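The first thing the lead programmer of Gruvance wants to talk about is caves. Good caves, with ceilings that drip and side tunnels that bend back over themselves, the kind a height map can't give you. "You get one height per spot on the ground and that's your lot," she says. "The day I wanted an overhang, I had to throw the whole terrain system out. Best day of the project!"

Gruvance is a digging game built on an engine called Priletti, which she wrote in the evenings and now works on full time at Sterner, a small studio. We talked for most of a morning, and she drew on the back of every sheet of paper I had brought.

What she drew, mostly, was octrees. The world starts as one big cube, and each cube splits into eight smaller ones wherever the ground gets interesting. Priletti allows 6 levels of splitting in each chunk and then stops. Open air costs next to nothing, and so does solid rock. "All the money gets spent at the surface," she says, "where the player is looking anyway."
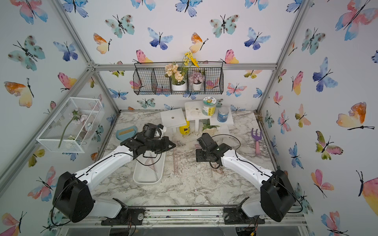
The trouble starts where a big cube sits next to a small one. The two meshes don't agree on where the edge is, so you get cracks, thin slivers of sky showing through the floor. Her first fix was to hang little skirts of extra triangles down from every border. It worked until players started looking up.

"In a cave the skirts point the wrong way half the time," she says, laughing. "You'd see these gray rags on the ceiling. People on the forum thought they were bats. I got a bug report asking why the bats didn't move."

She switched to stitching, where the finer mesh gives up its own edge points and borrows the coarse ones. The test map for this is called Zapata, a nasty piece of ground full of needle-thin arches, and it had 749 visible cracks on the night she began. A week later it had 383. She kept the screenshots of both. The last ones came down to a rounding error in how neighboring chunks worked out their shared corners, and she still sounds delighted about it: "One line! I was adding the offset before the scale on one side and after it on the other. I went and woke up the dog."
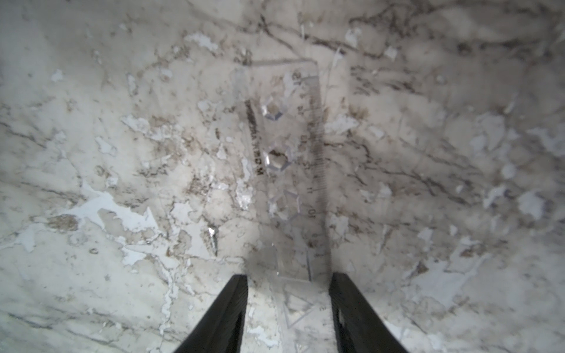 Materials came next. Each cell carries a single byte for what it's made of, which gives her 256 kinds of ground, and she has plans for nearly all of them. Clay slumps when you undercut it. Gravel rolls. There is a blue chalk that she is very fond of and that no one on the team has found a use for yet.

I asked what she would tell someone starting their own voxel engine. She thought about it while shading in another cube.

"Get digging working first, before lighting, before anything. Put a ball on the ground and make a hole under it. When the ball falls in, you'll be so happy you'll put up with the rest." She also recommends drawing chunk borders in bright pink from the start, and leaving them switched on much longer than feels comfortable.

Water is next on the list. She has a version running in Zapata now, and it leaks.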